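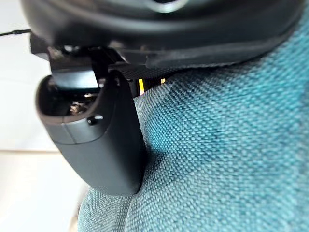
Jollen Seat Cushion - Basket-Weave Cover, Teal

Product code 1214

The Jollen is a square seat cushion for dining chairs, window seats and benches. It comes filled and ready to use, with a removable cover in a teal basket weave. The colour is a mix of lighter blue-green and darker teal threads, so it reads slightly differently in morning light than it does under a lamp. Customers matching it to paint or curtains should order a swatch first.

The filling is a soft fibre over a thin foam core. It gives when you sit on it and will crease and fold if handled or stored under other things. Shake it out and leave it flat overnight before judging the shape.

Sizes

Small: 45 x 45 cm
Standard: 52 x 52 cm
Large: 55 x 55 cm

All sizes are 5 cm thick at the centre. Covers are sold separately in each size and are not interchangeable between sizes - a Standard cover on a Large insert will strain at the zip.

What's in the box

One filled cushion with cover fitted
Two tie cords, same colour as the cover
Care card

Chair frames, benches and other furniture are not included. The Nuven bench is listed on its own page, along with the longer pad made to fit it.

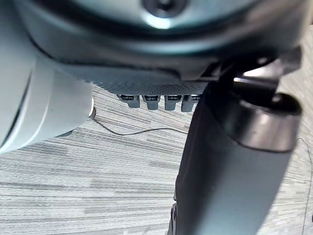

Care and cleaning

Take the cover off and close the zip before washing. Cold machine wash on a gentle cycle, inside out, with similar colours. Line dry in the shade. Do not tumble dry and do not bleach.

The insert is spot clean only. Use a damp cloth and a little mild detergent, then stand it on its edge somewhere airy until it is dry right through.

Vacuum the cover with a soft brush head between washes. Crumbs and grit settle into the weave and wear the threads if they are left there. If a thread lifts, trim it level with small scissors. Don't pull it.

Turn the cushion once a week if it is on a chair that gets used every day.

Fabric

The cover cloth is woven for us by Aryee. It is a plain basket weave with no backing or coating, and the same cloth is used on both sides. The weave is fine enough that it looks close to a solid colour from across a room. 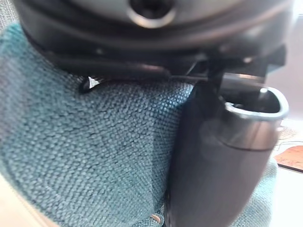 Teal basket weave, close up.

Delivery and returns

Orders placed before noon on Wednesday leave the warehouse that week. Unused cushions can be returned in their original bag. Washed covers can't be returned unless there is a fault in the cloth or the zip.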